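Guía de grabación de demostraciones manuales: tarea de riego en balcón

Mernen – Documentación para operadores de captura

La presente guía establece el procedimiento para registrar demostraciones humanas de la tarea «regar una maceta» en entornos domésticos. Los registros se incorporan al conjunto Lepik y se emplean en el entrenamiento de políticas de manipulación bimanual. Se recomienda leer el documento completo antes de iniciar la primera sesión.

Requisitos previos

El operador deberá disponer del soporte de cabeza Gerier con la cámara orientada hacia las manos, de la aplicación Brirnier en su versión 4 y de una regadera de uso corriente. Las mangas no deben cubrir los dedos ni las muñecas. No se admiten guantes.

Procedimiento

1. Inicie la grabación con ambas manos visibles y manténgalas quietas hasta que la aplicación emita la señal sonora.

2. Aproxime las manos a la regadera. La mano dominante toma el asa; la otra se acerca abierta al cuerpo del recipiente, con los dedos separados. Conviene que el acercamiento sea continuo y sin correcciones bruscas, pues de este tramo se extraen las poses previas al agarre.

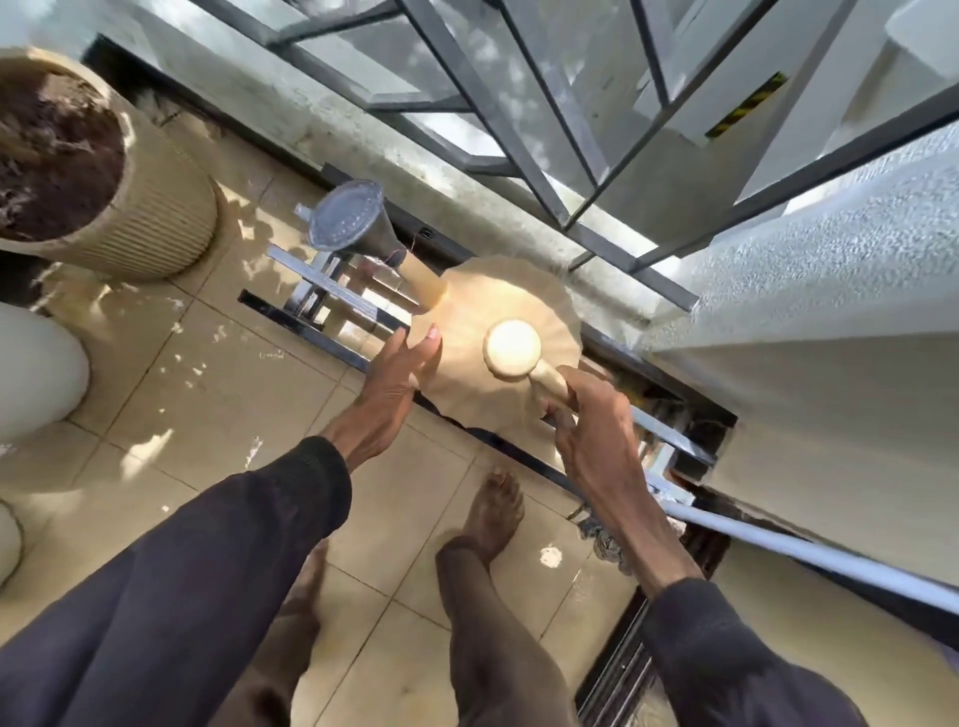

3. Levante la regadera y llévela hasta la maceta por el camino más corto. Si la cámara pierde de vista una de las manos, deténgase, recupere el encuadre y continúe.

4. Incline el recipiente hasta que salga agua y mantenga la postura entre cuatro y seis segundos. Cada episodio corresponde a una sola maceta.

5. Devuelva la regadera a su posición inicial, retire las manos y cierre el episodio con el comando de voz.
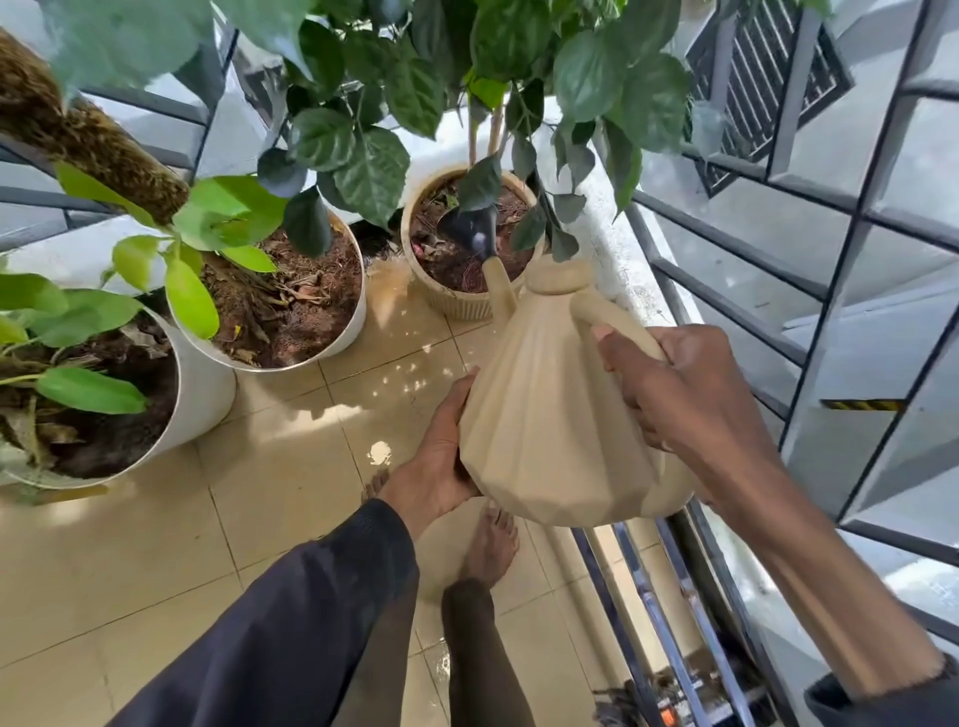

El etiquetado se realiza en Brirnier una vez finalizada la sesión. Cada episodio se divide en aproximación, agarre, transporte, vertido y retorno, y el límite entre transporte y vertido se fija en el primer fotograma con agua visible. Durante el vertido se anota además el contacto de cada mano por separado: la derecha rodea el asa curva y la izquierda sostiene el cuerpo por debajo, cerca de la base, de modo que corresponde la etiqueta «apoyo inferior» y no «agarre lateral». El agua derramada en el suelo, como el charco sobre las baldosas, se registra en el campo «derrame» y no invalida el episodio.

Criterios de aceptación

Se rechazarán los episodios en los que el pico de la regadera permanezca oculto durante el vertido, así como aquellos en que el operador cambie de mano a mitad de la tarea. Las zonas de sol intenso son admisibles siempre que se distinga el contorno de los dedos.

Envío

Los episodios se agrupan en lotes de 400 – la aplicación no admite lotes mayores – y se remiten al servidor de Mernen desde el menú «Entregas». La versión actual de Lepik contiene 3.525 episodios de riego.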